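News from the Kustard storage room

In July we asked members to bring us the small bags and cases they do not use anymore. We hoped for 100 pieces and we received 192, so thank you very much to everybody. Jamie Dobson has checked all the zippers, and the sorting by color has now begun. Each color gets its own box. The pink one was started first, with a case and a soft pouch placed together at one side, so there is still space for more. 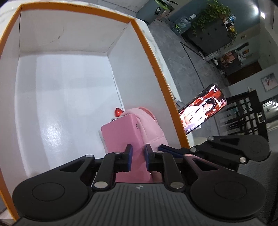
What we still need

Small pouches in green or yellow are very welcome, also with a little scratch. Please empty all pockets before you bring them, and close the zipper. Large suitcases we cannot take, as the shelf at Rowbotham is already full. The next list of colors comes with the October 2024 letter.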